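Skornen and Mulik Bring Free Dental Evenings Back to Neighborhood Libraries This September

For immediate release

Skornen, the family dental practice that has looked after the teeth of this end of town through two buildings and a great many coats of paint, is happy to announce that its free dental evenings will return in September, once again with our good friends at the Mulik reading rooms. Last year more than 600 people came through the door, many of them with a child on each hand and a grandparent following behind, and we would dearly love to see all of them again, and their neighbors too. 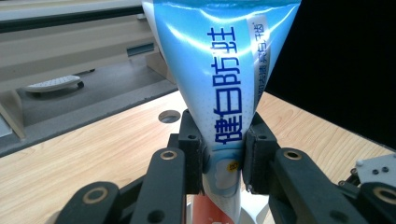 The evenings start at 6 p.m. and run until everyone has been seen. Visitors can have a quick check of their teeth and gums, talk over a sore spot or a loose filling, and go home with a written note to show their own dentist if they have one. If they don't, our front desk team will help them look for one, and that goes for people without insurance as well. There is no charge for any of it, and no appointment is needed.

"My mother used to say that you could put off a dentist longer than you could put off a landlord, and she put hers off for years," said Elif Naz Avcı, who founded Skornen and still sees patients most mornings. "I think about her when I see someone standing by the door making up their mind. Come in and sit down for a bit. You can look at the books first if you like -- plenty of people do."

This year the program has grown, thanks to a gift of $2,000 from Öztürkmen, the bakery on the corner, whose owners would like it known that they see no conflict at all between their honey pastries and our line of work. The money will pay for take-home kits for 200 families, and for an extra hygienist on the busier nights.
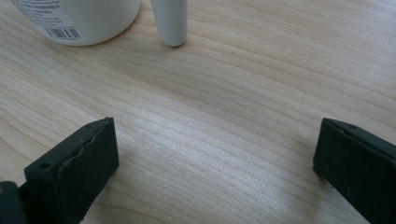 Families often ask us what they need to buy to get a good brushing habit going at home, and our answer is always shorter than they expect. A soft brush, a paste with fluoride in it and a regular time of day will do very nicely. Some parents find it helps to settle on one spot where the brushing things live, and it needn't be fancy: a plain white plastic container on a wooden tabletop is as good as anything from a catalog. Little ones tend to do better when they can see their brush and reach it, and when a grown-up brushes alongside them for the full two minutes.

Story time will be led by Ferhat Bozkurt of Mulik, who has picked out a shelf of picture books on teeth, tooth fairies and one very nervous crocodile. "The crocodile gets asked for again and again," Bozkurt said. "I have learned to do the voice."

Sign-language and Turkish interpreters will be on hand every evening, and the ramp entrance at the side of the building will be open. Dates for each reading room are posted at the Skornen front desk and on the Mulik notice boards, and reminders can be set up through Pluno, the neighborhood message service.

Press contact: Skornen front desk, attention Elif Naz Avcı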